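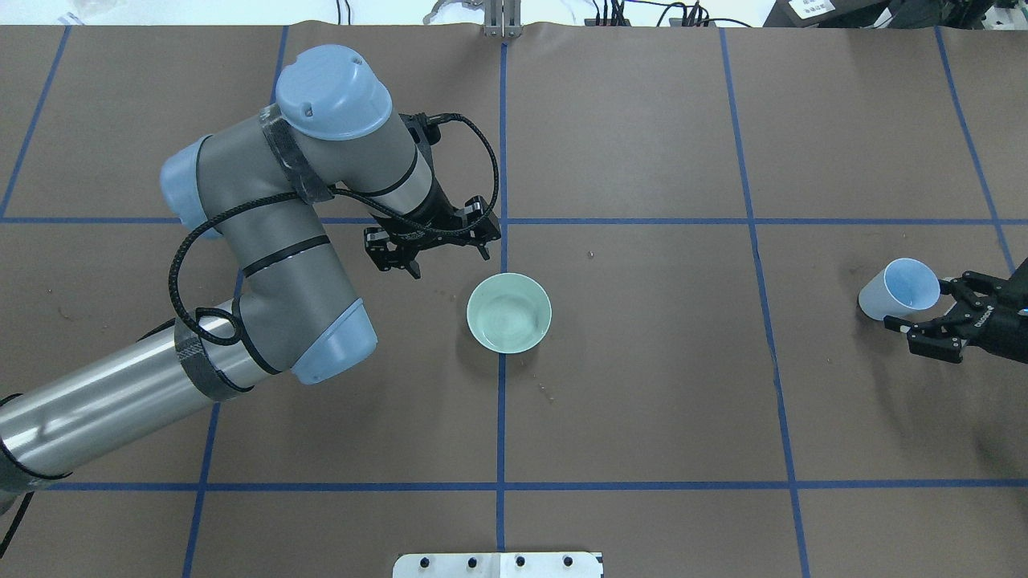

Covering a Work Table with Kraft Paper and Laying Out a Tape Grid

Drenside Workshop Notes, sheet 217
Revised Mon 8 April

Scope

This sheet covers papering a long work table and dividing the surface into rectangular cells with blue tape. It replaces the February version, which called for chalk lines. Chalk transferred to sleeves and to the undersides of parts and had to be redrawn too often.

The layout suits sorting, staging and any bench work where an item has to go back to the same spot each time. It does not suit wet work or soldering.

Materials

Brown kraft paper on a roll, wider than the table top if you can get it
Blue tape, low tack
Straightedge, at least as long as the table is wide
Tape measure
Soft pencil
Utility knife with a new blade
Dry cloth

Trotwood heavy kraft is what we stock. Lighter paper works but tears when tape is lifted off it.

Preparing the surface

Clear the table and wipe it with a dry cloth. Check for grit with the flat of your hand. Anything left under the paper will show as a bump and will wear through at that point.

Unroll the paper along the length of the table with the curl facing down. Leave enough overhang on all sides to fold under the edge. Tape one short end to the underside of the table, go to the other end, pull evenly and tape that end down. Then fold and tape the long sides, working from the middle outward. Faint wrinkles will remain. They do not matter unless they lift high enough to catch a part.

If one width of paper does not cover the table, lap the second sheet over the first and place the lap where a tape line will run.

Marking out

Measure the table and decide on the cell size before making any marks. Cells should be larger than the widest item they will hold, with clearance on every side for picking it up. For small dishes, bowls and parts trays, use the Borkard tray template and add a hand's width.

Mark the center line first. Measure from both long edges at each end of the table, make a pencil tick at each end, and check with the straightedge. Work outward from the center line to the remaining lengthwise lines. Make ticks only. A full pencil line shows beside the tape.

Repeat for the crosswise lines, measuring all of them from the same end. Measuring from line to line adds up the errors.

Taping

Anchor the tape past the first tick, pull out the full length, hold it just above the paper and line it up with the far tick before lowering it. Press from the middle toward the ends. Do not stretch the tape as it goes down, or it will shrink back and pucker the paper.

Lay all the lengthwise strips first, then the crosswise strips on top. Trim the ends with the knife held nearly flat. Light pressure is enough, and a cut through the paper means a patch.

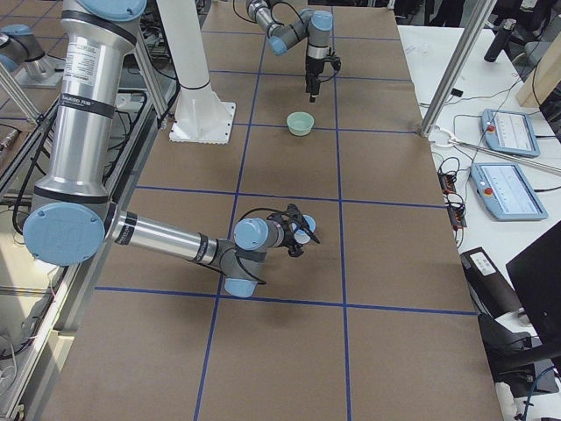
Check the finished grid by measuring both diagonals of a corner cell. A difference of up to 2 mm is acceptable for staging. If it is more than that, lift the crosswise strip and reset it. Lift slowly, folding the tape back on itself.

Using the grid

Assign cells before work starts and keep the assignment on a card at the end of the table. Set items inside the lines. An item sitting on the tape is out of position and should be moved. Mangubat-style numbering, row letter first, is used on all our cards.

Maintenance

Brush the paper off at the end of each session. Replace lifted tape with a new strip; pressing it back down seldom holds. Patch small tears from below with a square of kraft paper. When a tear crosses a tape line, replace the whole sheet and mark out again from the center line.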